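Lamisi Amoah
3 Feb 2024

1/ Cleaning the white table in the Lindholm room this morning. Matte white top, so every mark shows. Posting what I do because two people asked.

2/ Start with a blue cloth and plain lukewarm water. Wring it out well. Bunch it up and press down, working from the wall side toward yourself. Rinse it after every pass or you just move the gray around.

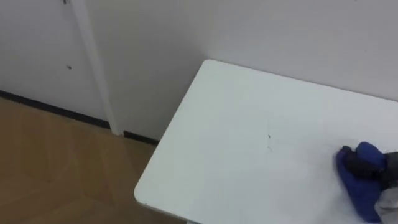
3/ Specks and threads. Pick these up before you wipe again. If one gets under the cloth it can drag a line across the top.

4/ Next, look at the surface from a low angle. A small dark speck and a thin streak are easy to spot on white. The wide grayish smears are the ones I miss when I stand straight over it.
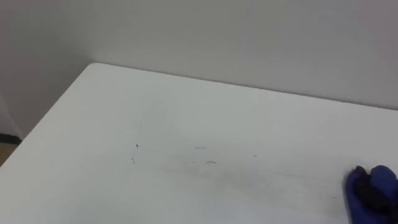
2 min read

5/ For smears I use a drop of dish soap in 3 cups of water, then a second pass with clean water. Let it sit 4 minutes and check again. No scouring pads. I dulled a patch on my old table in Lelton that way and it never came back.

6/ Do the legs and foot bars too. White metal picks up scuffs from shoes and mops. Sweep the parquet last, going with the herringbone where you can, and keep the water off it.

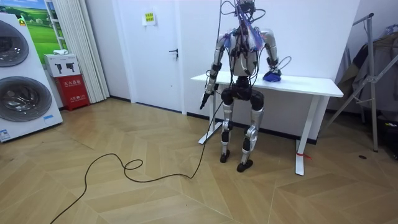
Does a melamine sponge work on a matte top?
It takes marks off, but it can leave a shiny spot. Try it near the back edge first and go lightly.

7/ Whole job took me almost 22 minutes. Doing it again in March with the chairs.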